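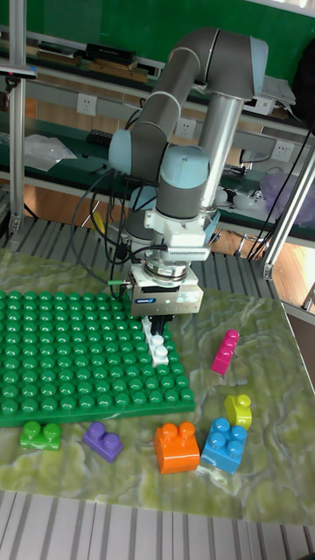
Archivado en: Mantenimiento y seguridad
Imprimir | Enviar por correo electrónico

Revisión de extintores y salidas – Almacén Mamani, planta baja

Revisó: Jhair Escobar. Domingo, con la nave cerrada.

1. Extintores en su soporte y con precinto. Conforme, salvo el 119, junto al muelle: precinto roto y manómetro en zona roja. Retirado. Pruvik trae el repuesto en diciembre; hasta entonces se cuelga el de la oficina.

2. Acceso libre a los extintores. No conforme. Dos palés delante del armario del pasillo norte. Ya salió en la revisión anterior.

3. Salidas de emergencia. Las 3 abren desde dentro sin llave. La del patio roza abajo y hay que empujar con el hombro. Cepillar la hoja o subir la bisagra.

4. Alumbrado de emergencia. Se cortó el circuito y encendió todo menos la luminaria de la escalera. Batería agotada, pedida.

5. Señalización. Falta la flecha del rellano. El plano de evacuación del vestuario sigue siendo el viejo, con el tabique que ya se tiró.
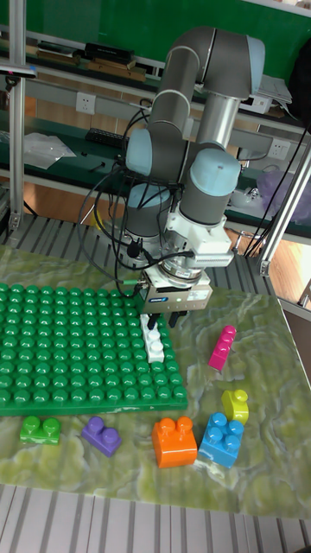 Jhosep Cuervo pidió que el punto 2 no se cierre con un simple aviso: los palés vuelven cada vez que entra un camión tarde, y propone pintar el suelo y poner un tope. Se acepta – la pintura se carga a mantenimiento.

6. Cuadro eléctrico. Puerta cerrada, rótulo legible. Había cartón apilado encima; retirado en el momento.

7. Botiquín. Faltan gasas y suero. El resto, en fecha.

8. Pulsadores de alarma. Probado el del muelle. Los demás quedan para la próxima visita, con aviso previo a los vecinos.

Pendientes: 1, 2, 3, 4, 5, 7 y 8. La hoja firmada está en la carpeta roja de recepción.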